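Two weeks of teaching a robot to tidy up

September 2025

So I finally got my turn on the arm at Prikwood! For anyone who missed my earlier rambling, Prikwood is the shared workshop I pay a monthly fee to hang around in, and for the past 2 weeks I've been spending my evenings there showing a robot how to do things a toddler can do. I love it. I'm also terrible at it, or I was to begin with.

There are two ways to show the arm a task. The first is to grab it and move it yourself, like teaching somebody a golf swing by holding their elbows. The second is to drive it from a little controller while you watch what it does. I started with the hands-on way, as it sounded easier, and my shoulders were sore for days. The arm goes light when you put it in the teaching mode, but light for a robot is still a fair bit to push around, and I kept ending up with my own arm in front of whatever I was trying to look at.

So I switched to the remote. We use a program called Ameck to record everything (a bit clunky, crashes if you rename a folder while it's open, don't ask me how I know) and you press a pedal to start and again to stop. One press, one try, one press. By the end of the first week I had 147 tries saved and I'd thrown out plenty more.

What surprised me is how much of my own handling I'd never noticed. When I pick up a bowl at home I don't think about it at all. My thumb goes in, my fingers go under, it's up. With two fingers and a controller you have to decide everything. Do I come in from the top or the side? Do I pinch the rim or push on the inside of it? How far do I tilt the wrist before I've lost any hope of seeing where the tips are?
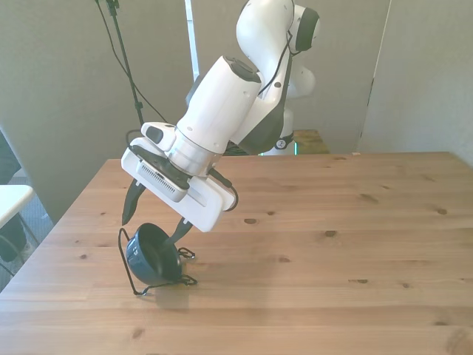 My early tries were full of dithering. I'd get close, stop, wiggle a bit, back off, come in again. The trouble is that the robot learns the dithering too. I trained on that first batch and watched the arm hover over the table like it had forgotten why it came into the room, and it was exactly what I do! Same little wiggle and everything. I laughed, and then I deleted most of them.

The second batch went better. I gave myself a rule – if I stopped moving for longer than a breath, the try got tossed. I also started moving things around between tries, which I'd been lazy about. I'm up to 217 good ones now, and my friends over at Grivwood, who run a similar setup, say they had 1160 before theirs got reliable. So, a way to go.

Next up is the Aguiar controller, the one with the squishy grip, once it's free on the booking sheet. The one I've been using has a trigger that sticks halfway, and I think you can see that in my data too. If you've used the Aguiar for small, fiddly stuff, leave me a comment and tell me what sensitivity you had it on. I've been guessing so far and I'd rather copy somebody.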